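Getting Clear Plastic and Acrylic Clean Without Ruining It

I have a soft spot for clear containers. They let you see at a glance that you're down to the last two tea bags, and they make even a messy bathroom shelf look as if somebody has a plan for it. But oh my, do they show everything! Fingerprints, flour dust, that cloudy gray film you get from hard water — it all sits there in plain view. Over the years I've scratched, fogged and cracked more organizers than I care to admit, so I thought I'd write down what I do these days.

Start with the dust

Before you wipe anything, rinse it. Dust is gritty, and if you rub it around with a dry cloth you're sanding the plastic. I hold each piece under lukewarm running water first and let the loose stuff go down the drain. If the thing is too big for the sink (my sweater bins are), I take it to the tub, or out on the back step with the garden hose when the weather is nice.

Then a drop of plain dish soap in a bowl of lukewarm water, and a soft cloth. Old T-shirts are wonderful for this, as long as you cut off the seams and any printed parts. Paper towels are a no from me. They feel soft enough in the hand, but they leave fine little lines that you'll notice the next time the sun comes in low.

What to keep away from it

Glass cleaner with ammonia is the big one. I used it for years and couldn't understand why my make-up drawers went hazy and got tiny cracks at the corners. Rubbing alcohol, acetone and nail polish remover can do the same to acrylic, and quicker. Skip scouring powder and the green side of the sponge too.

I don't put acrylic in the dishwasher either, not even on the top rack. My Jalus drawer dividers went in once on the hot cycle, 160 degrees if you believe the little display, and came out curved like potato chips. They've been holding down seed packets in the garage ever since.

Sticky labels

Why do they put the label right in the middle of the front? Warm it with a hair dryer on the low setting, keep the dryer moving, and peel slowly from one corner. For the gum left behind, rub in a little cooking oil with your fingertip, go and have your coffee, then wash it off with soapy water. You may need two rounds. Don't be tempted to scrape with a knife, and please don't use the edge of a credit card on acrylic unless you've wrapped it in a cloth first.

Cloudiness and hard water

For water spots I mix equal parts white vinegar and water, 50-50, nothing fancy. Dab it on, wait a couple of minutes, rinse well and dry straight away. Letting things air dry is how the spots got there in the first place, at least with the water we have here. 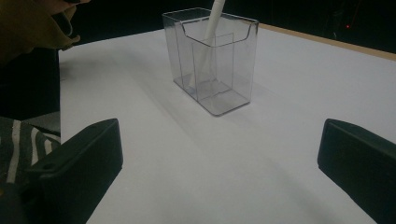 Narrow places are the real nuisance, and the best thing I've found is a foam paintbrush, the cheap kind from the hardware store. It gets right down into corners where your fingers won't go, and it doesn't scratch the way a bottle brush with a wire tip will. For drying, wrap a bit of cloth around the handle of a wooden spoon and hold it on with a rubber band. It looks silly and it works beautifully.

Light scratches

A plastic polish will take out the faint ones. I've been using a tube of Ganutance that I bought for the car headlights, rubbed on in small circles with flannel and buffed off. Try it on the bottom first! Deep scratches I leave alone, or I turn that side to the wall.

Keeping it nice

A damp microfiber cloth once a week is plenty for anything that stands out in the open. Dry cloths build up static, and then the dust comes right back, usually before supper. Wash your microfiber cloths by themselves and leave out the fabric softener, as it leaves a coating that smears.

And if you stack your boxes for the winter, tuck a sheet of tissue paper between them. I do mine in January when the decorations get packed away, and I save the tissue from gift boxes all through December for it.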